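**Ticket:** picture book spreads split in the wrong place
**Product:** Lillura reader, tablet app
**Opened by:** Alvar Skjelbred
**Status:** reopened

**Alvar Skjelbred, 09:12**

I review children's books, mostly picture books for older readers, and Katgate now sends its review copies through Lillura instead of by post. The one I have at the moment is *The Ferry Children*. Up to page 13 it's fine. After that every double-page picture is cut in half, and the halves are paired with the wrong neighbours. I get the right side of the harbour next to the left side of the kitchen.

The words move with the pictures, so the story is out of step as well. I can't review a book whose illustrator I'm only seeing in halves. Please fix it, and please don't tell me to reinstall.

**Lillura Support, 09:40**

Thank you for getting in touch. We're sorry the book isn't displaying properly. Could you please try the following:

1. Close the book and return to your shelf.
2. Remove the app and install it again.
3. Download the title afresh.

**Alvar Skjelbred, 10:25**

Done, against my better judgement. Same fault, same page. I have also lost all my notes on the book, which your help page says are "kept safe in your account". Where?

**Lillura Support, 11:05**

Notes are saved when the tablet is next online after closing a book. We can see one saved set for this title, dated October. We've put it back on your shelf.

On the spreads, our team believes this is down to the text size setting. Could you set it to 100 and try again?

**Alvar Skjelbred, 11:31**

It was already at 100. I moved it up and down again to be sure. The text in a picture book is part of the picture, so the setting does nothing at all in this one, and I'd have thought your team knew that.

The October notes are for a different book. They are about a bear.

Some things I tried myself, so that we don't go round again:

- Tablet held sideways: split wrong.
- Tablet upright, single pages: every page is there and in the right order.
- Another Katgate book, same length: no fault.
- *The Ferry Children* opened in a browser: split wrong, same place.

So the pages exist and something is pairing them badly. If it happens in the browser too, I don't see how it can be my tablet.

**Lillura Support, 13:50**

Thanks, that's helpful. We've passed it to Eklow, who prepare the files for Katgate. Their reply: the book has a fold-out after page 13, and in the file it was entered as one page where the print edition counts it as two. Everything after it is therefore one place off when shown in pairs. They have sent a corrected file and we've pushed it to your shelf.

Marking this as solved.

**Alvar Skjelbred, 14:22**

Please unmark it. The spreads are now right as far as page 28 and wrong from there to the end. Is there a second fold-out? I ask as someone who hasn't been able to read that far.

I'd also like to know whether anyone at Eklow or Lillura opened the book after changing it. Turning the pages takes a few minutes. It's a book for eight-year-olds.

**Lillura Support, 15:10**

We've reopened the ticket. We're checking with Eklow about page 28. Could you confirm the version shown on the book's details page, and attach anything you have to this ticket?

**Alvar Skjelbred, 15:34**

Version 2. Attached.

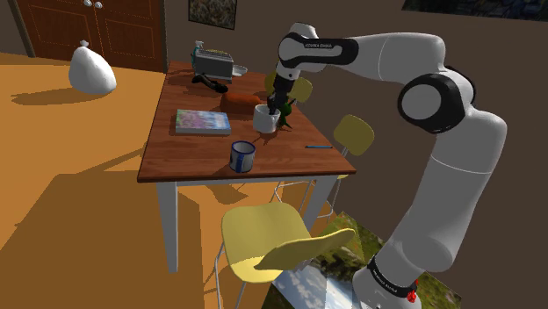
*Attachment 1: render, robot arm with its gripper down in a white cup.*

**Lillura Support, 16:05**

Received, thank you. Version 2 is the current file, so your download is up to date.

Eklow say there's a blank page after 28 in the print edition, facing the last chapter, and it was dropped when the new file was made. Version 3 will put it back. They expect it tomorrow morning.

**Alvar Skjelbred, 16:18**

They expected it to be right this afternoon too. Leave the ticket open until I've turned every page myself.

Two things still outstanding:

- My notes. Either you have them or you don't, and I'd like that in one plain sentence.
- The Bouvier prize list uses the same files for its judges. If they're reading version 1, they are judging this book on halves of pictures. Has anyone told them?

**Lillura Support, 16:47**

We don't have your notes for *The Ferry Children*. We're sorry.

We've asked Katgate to contact Bouvier. Ticket stays open, waiting on version 3.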